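The Crockery Question

The spring survey went out in March, and of all the things we asked members of the Fumano Street house, the one that drew actual paragraphs was the plates. Six of you want everything to match. The rest of you want to be left alone with the orange.

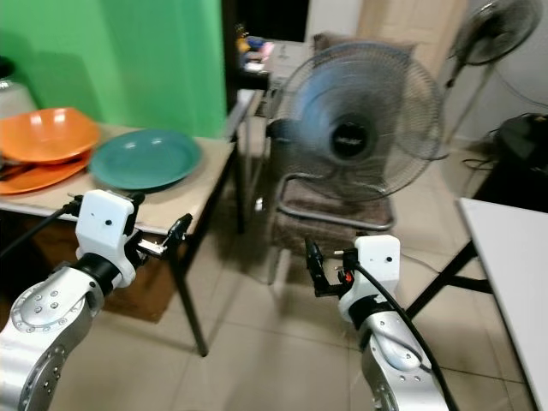
We side with the orange, for what it's worth. A new set of plain white from Drundero would run us $500 before bowls, and plain white shows every fork mark by the second week. Orange and teal have the further advantage of never being mistaken for something you brought from home.

Some house rules, then, in place until the next survey.

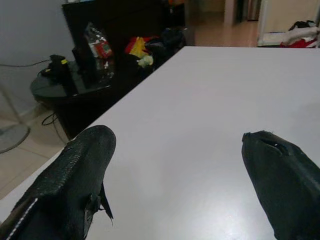
Wipe the table before you set anything on it, and again after you've eaten. "It was like that" is not a cleaning method. Plates go back one at a time, held by the rim, and chips get reported.
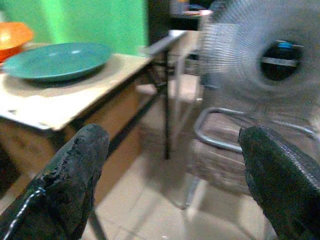

Stacking

Small on top of large. A bowl may sit on a plate; a plate may not sit on a bowl, however well it went the last time. The teal plates stay out of the orange pile -- we have had letters.
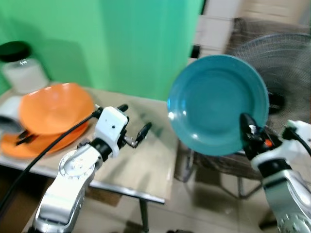
Anyone who still wants a matching set can bring it up at the house supper on Thu 27 June, where the Marulanda bakery is sending 2 trays of something and there will be plenty to eat it off. Bring a dish towel. The good ones have gone missing again, and we would like them back without having to write an item about it.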